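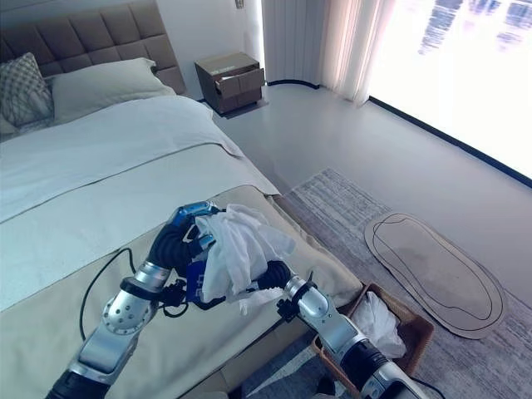

White cloth at the foot of the bed, quite wrinkled.

Notebook, July, textile room at Barrios
Subject: grey whites and hard water, second try

I write this entry the same evening, because last month I waited too long and then Trinidad asked me for the quantities and I had to guess them. The question is still the same. White cotton which is washed here becomes grey after one season, also when it is washed alone. I thought for a long time that it was dye from other clothes. Now I believe it is mostly the water, together with old soap which stays in the threads.

What I used

The test pieces are all cut from one old cotton sheet, the one with the torn hem. Together the dry pieces weigh 216 grams. I marked each piece with a stitch of red thread in the corner, one stitch for the first bath, two stitches for the second, and so on. Ink marks were a mistake in the first try, they went pale in the hot bath and for two pieces I could no longer say which was which.

Water from the tap in the yard, 4000 ml for each bath. Washing soda from the big tin. The oxygen bleach is Ziranell powder, from an opened packet, so maybe it is a little weaker than a fresh one. White vinegar, the cheap kind for cleaning. The tub is the small Zarnetti, which keeps the heat better than the enamel bowl but is annoying to empty.

The four baths

Bath one: only hot water, left until it was lukewarm. This is the comparison piece.

Bath two: hot water with washing soda, the same waiting time. The water became cloudy quite soon and had a thin skin on top when I lifted the cloth. No bleach in this one.

Bath three: washing soda and Ziranell together, the powder stirred in before the cloth. Teodoro says one should dissolve it first in a cup of hot water. I did not do this and there were grains at the bottom for several minutes. Next time I will follow him.

Bath four: as bath three, but after it a cold rinse with 300 ml of vinegar in the water. The bleach bath must be poured away and the cloth rinsed well before the vinegar comes, they should not be mixed in one tub. I write it in full because the older sheet of instructions on the wall is not clear about it. Somebody should correct it, probably me.

What I see

All pieces were dried on the line in the shade, then laid next to each other on the table by the north window. Piece one is as grey as before. Piece two is lighter, but it feels stiff, and I would not like to wear it. Three and four are both much whiter and I can't put one before the other by eye. With the hand the difference is clear: four is soft, three is a little rough like paper.

I asked Trinidad to choose with her eyes closed and she took four as well. She says also that three smells of the powder. I do not smell it, but I had my nose over the tub all afternoon.

One thing I don't understand. The edge with the old hem stayed yellow in every piece where there is a hem. Possibly the sewing thread is not cotton, or there is starch in the fold. I cut open one hem and the inside is more yellow than the outside. To look at again, with the hand lens.

About printed and dark clothes

These are notes for the clothes themselves, not for the test pieces. A white T-shirt with a small dark print at the neck I would wash like bath three but with less heat, and turned inside out. The print of the Enutik shirts is a thick one and in hot soda it cracks, as we have seen. For these only lukewarm water, and the bleach a shorter time.

Black things never go into these baths. They also should not lie damp against the white ones, and for this I mean also the small pile which waits for the ironing. Dry against dry does no harm.

For black cotton which looks dusty or grey, the reason can be the same residue, and a cold rinse with a little vinegar is enough for it. I tried it on a black apron and the brown shade at the pocket did not change, so this part is real fading and not soap.
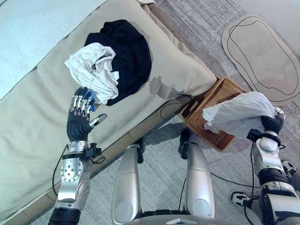
For next time

Dissolve the Ziranell first, in a cup, as Teodoro does it.

Weigh the soda. Today I used spoons, and my spoons are not the same each time. The soda in bath two may be a bit more than in bath three, so the stiff feeling of piece two is perhaps partly from that.

Repeat bath four with rain water if the barrel fills. In July it is not very probable. Trinidad has filtered water at home and offers to bring some, enough for a smaller bath, then the cloth must also be less.

Keep one half of each piece unwashed in the drawer. I forgot this again. The only untouched cloth left from the sheet is the strip with the tear, and it is narrow.

Tub is rinsed and stands upside down on the rack. The vinegar is finished, the soda tin is half full. The pieces are in the brown envelope, second drawer, please do not iron them.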